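双臂夹爪选型：软质拉链袋开袋工位的对比试用（征求意见）

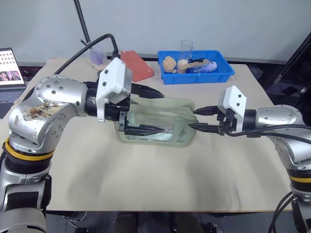
各位同行，本单位近期就双臂平台末端夹爪的选型开展对比试用，现将阶段性情况予以通报，并征求意见。试用对象为三款平行夹爪：Hilleck 短指型、Indine 长指型及 Milošević 自适应型，控制器统一采用 Drumley 双臂同步控制器，以排除控制侧差异。任务设定为软质袋的开袋与保持，即双臂分别夹持袋体两端，使袋口保持张开，供后续工序投放物品。之所以选取此项任务，系因刚性件抓取已难以区分三款产品的优劣，而薄软包装对指形、夹持力及双臂协调均较敏感。试用袋为浅绿色半透明拉链袋，带织物包边，左侧黑色手指伸入袋内夹住左缘，右侧手指夹持袋体右端。由于袋料透光，手指在袋内的位置可由头部相机直接观察，这为判断插入深度提供了便利，也引出了下文第三项问题。

一、试用安排。每款夹爪各执行 600 次开袋循环，更换夹爪后重新标定工具中心点。判定标准为：袋口张开并保持 11 秒，期间任一侧不得脱落，袋体不得出现可见折痕。

二、阶段结果。Hilleck 短指型未达标 67 次，主要表现为插入深度不足，张开后左侧滑脱。Indine 长指型脱落较少，但指尖在插入过程中偶有顶到对侧袋壁的情况。Milošević 自适应型尚未完成全部循环，暂不列入比较。

三、待议问题。其一，插入侧与外夹侧是否宜采用不同指形；其二，夹持力应以电流环估算为准，还是加装指尖传感；其三，半透明袋料条件下，头部相机能否单独承担插入深度的判定，抑或必须配备腕部相机。

请有相关经验的同行不吝赐教。回帖时请注明所用袋料及夹爪型号，以便归类。

楼主：装配工艺室_主任科员
发表于 2020年6月24日
分享 11 ｜ 评论 13

——————

1 楼 北港自动化所

已阅。就第一项问题答复如下：我所在类似工位采用过左右异形指，插入侧为窄长指，外夹侧为宽短指。窄长指便于进入袋口，宽短指接触面积大，单位面积压力低，不易留痕。代价是备件种类增加，且双臂任务不能直接镜像，示教程序须分别维护。

如贵单位产线只处理一种袋型，建议采用异形方案；如袋型经常更换，则应慎重。

我所使用的袋料为不带包边的聚乙烯自封袋，夹爪为 Indine 长指型，供归类。

——————

2 楼 夹持力研究小组

对楼主的判定标准有不同意见。“袋体不得出现可见折痕”一项缺乏量化依据，不同检验人员、不同光照条件下结论可能不一致。建议改为在袋体指定位置印制网格，以网格变形量作为判据；条件不具备时，至少应固定光源角度并由同一人判定。

另，67 次未达标中，脱落与折痕各占多少？二者成因相反，前者多为力不足，后者多为力过大，合并统计不利于分析。

——————

3 楼 楼主 回复 2 楼

意见收悉。67 次系两类情形的合计，脱落占绝大多数，折痕为少数，分类数据正在复核，复核完成后补充。

关于网格判据，本单位曾予考虑，但印制网格会改变袋面摩擦特性，恐影响结论，故未采用。固定光源角度的建议予以采纳。

——————

4 楼 夹持力研究小组 回复 3 楼

网格印于非夹持区域即可，不影响夹持部位的摩擦。贵单位如以此为由排除该方法，理由尚不充分。

——————

5 楼 楼主 回复 4 楼

此点确属考虑不周。将在 Milošević 自适应型的后续循环中，抽取部分袋体于中段印制网格作对照。

——————

6 楼 Uzma Kiani

本人负责视觉集成工作，就第三项问题发表意见。

头部相机单独判定插入深度，在本人看来是不可靠的。半透明袋料虽可透视手指轮廓，但轮廓经袋壁折射和褶皱遮挡后，指尖位置会产生偏差，且偏差随袋体张开程度变化，难以用固定参数补偿。此外，头部相机俯视时，夹爪壳体本身也可能遮挡袋口，双臂越靠近中线，遮挡越严重。

建议在插入侧加装腕部相机，外夹侧可暂不加装。理由是外夹侧的动作容差较大，力反馈已能满足判定需要。若预算允许配置 2 台，则双侧对称安装更便于日后任务互换。

安装时须注意两点：一是腕部相机的线缆应与夹爪线缆分别固定，避免末关节旋转时相互牵扯；二是相机最近对焦距离应小于指尖至镜头的距离，此项在采购中常被忽略。

——————

7 楼 北港自动化所 回复 6 楼

不完全赞同。腕部相机在手指进入袋内以后，视野大部分为袋壁所占，所得图像未必优于头部相机。我所曾做过比对，腕部相机的优势集中在寻找袋口、对准插入的阶段；一旦进入袋内，两者均不理想，最终仍依靠力信号及关节位置判断。

因此，问题不在于相机装于何处，关键是将任务分段，各段采用不同的判据。对准段用腕部图像，插入段用位置，保持段用力。

——————

8 楼 Uzma Kiani 回复 7 楼

分段判定的思路本人认同。但需说明，插入段仅用关节位置，前提是袋口位置已知且稳定。软袋在被另一侧夹持后会发生扭转，袋口实际位置与规划位置可能已有出入，此时仍需图像复核。腕部图像即便质量下降，仍可用于识别“是否在袋内”，这一判断不要求高精度。

——————

9 楼 控制器应用科

关注到楼主统一采用 Drumley 双臂同步控制器。提请注意：该类控制方式下，双臂同步通常以位置同步为主。开袋属于双臂共同约束同一柔性物体的作业，若两侧均为纯位置控制，微小的标定误差会直接转化为袋体张力。短指型的滑脱，未必是指形造成的，也可能是张力累积所致。

建议将一侧设为位置控制，另一侧设为柔顺控制，然后再次比较三款夹爪。若短指型的脱落次数明显下降，则原结论需要修正。

在此项验证完成之前，个人认为不宜就 Hilleck 短指型作出否定性结论。

——————

10 楼 设备采购_旁听

从采购角度补充。三款夹爪的比较不应仅看循环达标情况，还应将换指时间、指垫供货周期纳入。长指型的指尖受侧向力时更易变形，备件消耗应当计入成本。请楼主在最终报告中单列一节。

再请教一个问题：台面上同时放有托盘，内有小熊玩偶等物品，是否意味着后续还要进行装袋？若需装袋，则开袋保持时间 11 秒的依据是什么？

——————

11 楼 楼主 集中回复 9 楼、10 楼

回复 9 楼：所提张力累积问题十分重要。目前两侧均为位置控制，确未排除该因素。现决定对 Hilleck 短指型补做一轮，右臂改为柔顺控制，左臂保持不变，其余条件不变。补做结果公布之前，第二部分有关该型号的表述应视为暂定。

回复 10 楼：换指时间与备件成本将单列。装袋不在本次试用范围内，保持时间系参照 3 月份制定的工位节拍草案确定，该草案尚未最终批准，后续如有调整，判定标准随之调整。

——————

12 楼 夹持力研究小组

支持 9 楼意见。补充一点：柔顺侧的刚度设定应予记录并公开，否则他人无法复现。若刚度过低，袋口会因自重下垂，表面上不脱落，实则未有效张开，按楼主现行标准可能被误判为达标。

建议在标准中增加袋口最小开度一项。

另就第二项待议问题表态：电流环估算在低夹持力区间受减速机构摩擦影响较大，薄膜类袋体所需的力恰好处于该区间。我组倾向于加装指尖传感，至少在试用阶段应作为参照使用，量产时再考虑是否取消。

——————

13 楼 北港自动化所 回复 12 楼

指尖传感对长指型并不友好。传感元件增加指尖厚度，而插入袋口恰恰要求指尖薄。我所曾在 Indine 长指型上加装薄膜传感片，插入时传感片边缘会刮带袋口，后改装于指根，以弯矩换算夹持力，精度有所下降，但可用。

对带织物包边的袋子，上述刮带现象可能更为明显，请楼主留意。包边部位与薄膜部位的摩擦系数亦有差别，夹在包边上与夹在膜面上，不应视为同一工况。建议在记录中注明每次的夹持部位。

——————

楼主补充说明

综合各楼意见，试用方案作如下修订：

（一）Hilleck 短指型补做柔顺控制条件下的循环，记录柔顺侧刚度；
（二）判定标准增加袋口最小开度，具体数值另行商定；
（三）脱落与折痕分别统计，固定光源角度，抽样采用网格对照；
（四）插入侧加装腕部相机，按对准、插入、保持三段分别记录判据；
（五）逐次登记夹持部位，区分包边与膜面；
（六）指尖传感暂在外夹侧试装，插入侧采用指根方案。

关于异形指与同形指之争，现有数据不足以支持任何一方，留待 Milošević 自适应型循环完成后再议。控制器应用科与 Uzma Kiani 如方便提供柔顺参数及相机安装尺寸，请跟帖或以站内信形式发送。

——————

14 楼 控制器应用科

参数表整理后以站内信发送。须事先声明，该参数系在较厚袋料上取得，用于薄膜袋时应从更低刚度开始试起，并先行空载验证急停功能。

——————

本站使用 Cookie 以改善浏览体验。继续浏览即表示您同意我们的 Cookie 政策。
订阅本版块邮件通讯，定期接收新帖摘要。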